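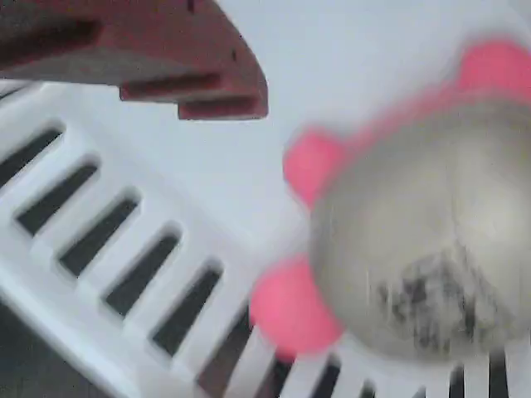 White slotted rack, close up

Skatley Forum > Film > World cinema
Thread: Plaleretti — seen it twice now, still not sure

marrowfat
29/06/2025
Right so finally got the Lozano box set and went straight for Plaleretti as everyone on here bangs on about it. Watched it, went to bed annoyed, watched it again. 113 minutes and I reckon 49 of them are people walking to or from the harbour.
Two brothers, dead father, a boat nobody wants to sell. Fine. But the older brother disappears for the whole middle and when he's back he's got a limp and no one mentions it?? Is there a longer cut. What am I missing.

tin_lid
The limp is from the fight. The one you only hear through the wall when the younger one's making soup.
Not a longer cut as far as I know. Cordero never did one.

marrowfat
I thought that was the neighbours!

oldwharf
It IS the neighbours. Been over this in the March thread. The limp is there in the first scene if you look at how he gets down the steps. Fulgencio Cordero shoots him from behind for most of it so easy to miss.

tin_lid
He's carrying a crate in the first scene. Anyone would walk like that.

oldwharf
Both feet, down the steps, one at a time. Crate or no crate.

Pell
Never mind the limp, can we talk about the subtitles on this disc. "Give me the wet one" — what wet one. In the old telly version it was "you owe me for the winter" and that makes the whole row about money, so the ending lands. New ones are just wrong.

marrowfat
oh that explains a lot. I had no idea the row was about money

gantry88
Going against the grain here but I think it's his weakest. Stulard does the same story, brothers and debts and a town going under, in a tighter film with actual jokes in it. Plaleretti gets the love becuase it was hard to find for so long. If it had been on telly every Christmas you'd all be sick of it.

Pell
Stulard is a comedy though. Good one. Different thing.

gantry88
It's got a drowning in it

Pell
A funny one

oldwharf
Stulard has the worse brother. The lad playing him is all shouting. In Plaleretti the younger one does nearly everything with his back to you or looking in a drawer and you still know he's going to leave. That's worth any number of jokes.

sallow
Has anyone got the booklet? Mine came without. Box says limited to 600, sleeve number on mine is 639. So either they can't count or I've got a dodgy one

tin_lid
Lol. Mine has a booklet, two essays and a chat with the sound man. No number on it anywhere.

sallow
Emailed the shop. Will report back. Picture looks fine to be fair, a bit green in the night bits

gantry88
Green is how it's always looked. Saw it at the film club off an old print and the quay was like pea soup.

Pell
Disagree, the print I saw was more brown. The green is new. Same people who did the subtitles I bet.

marrowfat
OK third go last night with the sound up. Sorry tin_lid but I'm with oldwharf, he's limping on the steps. Very slight. But also there's definately a voice in the soup scene that isn't the neighbours, you get one word and it's the brother's name.

tin_lid
THANK you

oldwharf
The neighbour's son has the same name. He's called in for his tea in the very next bit.

marrowfat
oh for

tin_lid
Different actor's voice. I'll find the time on the disc when I'm home — not letting this go.

gantry88
This is what I mean. You're all doing the film's work for it. If it matters that he's hurt, show him getting hurt.

oldwharf
Why though? The younger one doesn't see it happen. We're with him the whole way, not one shot he isn't in or next door to. You find out when he does, and he's too proud to ask.

marrowfat
That's helped me more than the booklet did tbh. Still think the walking could lose ten minutes.

sallow
Shop got back. They say the number is "a production reference" and the booklet is on its way. Not convinced. Has anyone else got one over 600?

Pell
Haven't opened mine, will look tonight. Watch Stulard next marrowfat, then come back and tell gantry he's wrong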